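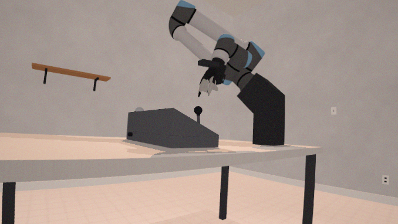 The fog at Harnasgate

December, a bit past nine at night. Wind off the harbour and the kitchen window rattling.

Spent the afternoon on the Harnasgate landing again. I have the garrison return copied out now. It gives 2477 men fit for duty and 98 sick, and the clerk's sevens look like ones, so I went over every line twice. My eyes are sore.

What I wanted was the weather. Captain Hakim's log has fog coming in before dawn and staying until the middle of the day. The boats were supposed to cross to Hudby in the dark and be back for a second load by first light. They lost the shore completely. Two landed on the wrong side of the creek and sat there with wet powder until the fog cleared, by which time the battery on the hill could see them.

The older histories blame Hakim for setting off late. His log says he left on time. It would say that, of course, but the harbour pilot's book gives the same hour. 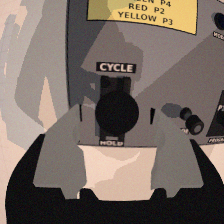
Knob on the panel, CYCLE above and HOLD below.

Josée Ouellet wrote back about the Rasitz letters. There are 104 of them and she has read the first 30. Only one mentions the fog, and that writer was more bothered about losing his boots. She will send copies of the rest after the holidays. I owe her for postage from last time.

Tomorrow I want to check the tide against the pilot's book. If it was ebbing, the creek landing makes more sense. Must also return the big atlas, overdue again. 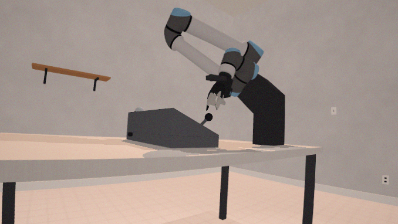

Did the fog decide the landing?
It delayed the second load by half a day, and the garrison used that time to bring up guns. I would not go further than that until I have the tide.

Bed. The furnace is making its noise.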